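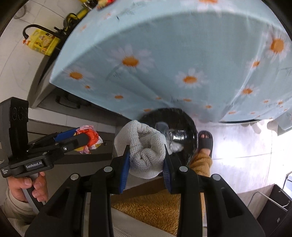 I've wanted to sit Kristine Sarmiento down for a proper chat ever since she told me she'd gone through every sock in her house in one weekend and come out the other side with 10 pairs she was willing to wear. Kristine runs Shabalala, the mending and clear-out evenings above the bakery, and she has Views about what goes in the bin. A white knit thing with thick ribbing, held over a black bin bag with a bit of crumpled plastic already in it, is pretty much her whole subject. "That's the moment I care about," she told me, pouring the tea. "Your hand's over the bin and you've got about one second of conscience left." She'd approve of the daisy tablecloth too, I think. She reckons people sort better at a table with something cheerful on it (I'm with her, mine has lemons).

We talked on a drizzly afternoon in March, with her dog asleep on my foot for most of it.

I started with the question I get from my own family, which is why anyone would bother. You can buy a bag of socks for less than a sandwich. Kristine didn't get cross, though I could tell she's heard it before.

"Mum knitted," she said. "I know how long a heel takes. So when something knitted comes past me I have a look at it first, even if it came from a supermarket. I'm not precious about it. Loads of it still goes."

So how does she decide? She holds it up to a window, she said, and pulls the fabric gently across her knuckles. If the ribbing springs back there's life in it. If it just hangs there like old lettuce, it's a rag, and if it's too far gone for a rag then off it goes. She doesn't keep a "maybe" pile any more. She used to, and it got its own shelf, then its own cupboard, and then her partner gave it a name. (She wouldn't tell me the name.)

I asked about singles, because I have a drawer of them and I was hoping for absolution. "Two weeks," she said. "Peg them on a line somewhere you walk past. If the mate hasn't shown up by then, it's a duster. Put your hand in it and do the blinds, it's brilliant for blinds." I tried this when I got home and she's right, although I had to do the skirting boards as well once I'd seen the colour of the sock.

Gloves she treats differently. A lone glove gets kept for the garden, and she swears by a thick one for picking up prickly prunings. The cuffs off dead ones get unpicked for yarn if the yarn's any good. Precious Ndlovu, who teaches the darning at the same evenings, once made an egg cosy out of a thumb, and Kristine got up in the middle of our interview to find it for me. It's very small and a bit grey and I loved it!

The part I hadn't thought about was the plastic. Kristine's rule is that fabric and packaging never share a bag while you're still deciding. "Once a jumper's down there with the sticky wrappers you won't fish it out. You'll tell yourself you will." At her evenings the rubbish bin goes on the floor beside the table, and the rags go in a basket on top where everyone can see them. Last winter they filled 100 rag bundles that way and gave them to the bike workshop down the road.

Does she ever get it wrong? "Oh, constantly. I threw out a sleeve once. I'd already finished the other one."

The dog woke up at that point and wanted her walk, so we put our coats on and kept talking as far as the letterbox. Kristine was wearing odd socks, one navy and one a sort of mustard, and she says both have been darned at the toe by Precious.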